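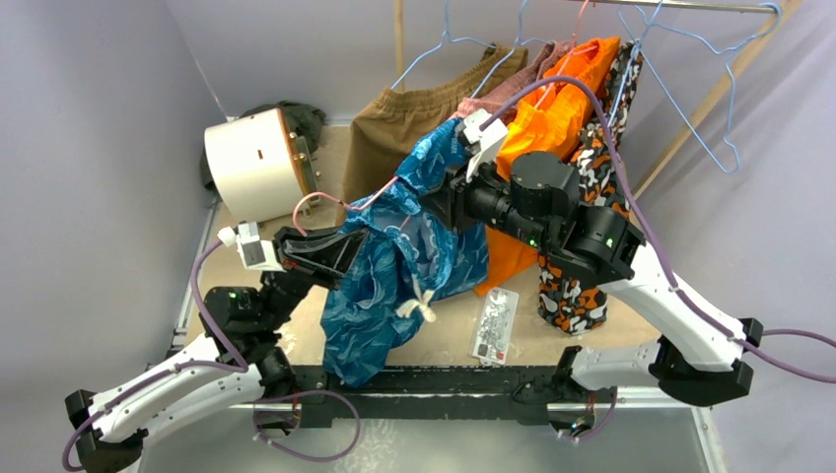

Wendelin Moser wrote back that the size column is useless if it mixes US and EU numbers, and that washed items should never share a row with unwashed ones. Fair. Both fixed in this version, see below.

# Lollik swimwear shrinkage list

Measurements of secondhand swim shorts and trunks, before and after washing. Plain CSV, one row per garment per wash. Started as a spreadsheet for the Kenero swap shelf, got out of hand.

## Files

- `garments.csv` — one row per garment, 48 garments
- `washes.csv` — waist, inseam, outseam after each wash
- `notes.txt` — free text, messy, sorry

## Columns

- `waist_flat` in mm, laid flat, drawstring untied
- `inseam` in mm, left leg only
- `size_label` as printed, never converted
- `size_system` US, EU or blank. New!
- `wash_no` 0 means before washing

## Print tags

Free text for now. Use the words on the fabric if there are any, then the motif. Lowercase, seperated by semicolons.
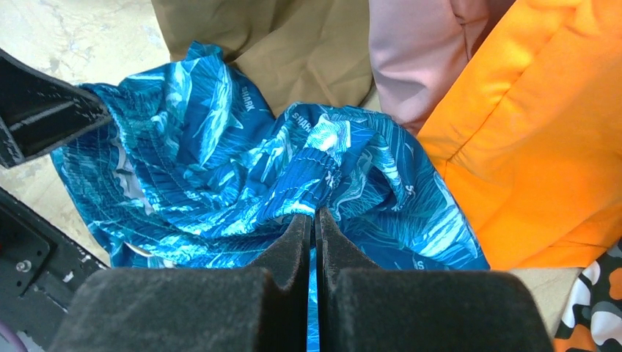
*Tag for this one: `shark; palm; blue`*

## Known problems

- 11 garments have no label, size left blank
- Pillus rows were done with a different tape measure — don't compare them with Hauser rows
- spin speed is always 1000, so no use as a variable
- stretch waistbands vary by 2 mm depending on who pulls
- lining material missing nearly everywhere

## Changes

October 2, 2023 — split washed/unwashed, added `size_system`, deleted teh old averages tab.

Next batch in December, if the shelf fills up. Corrections by pull request, or just mail me the row.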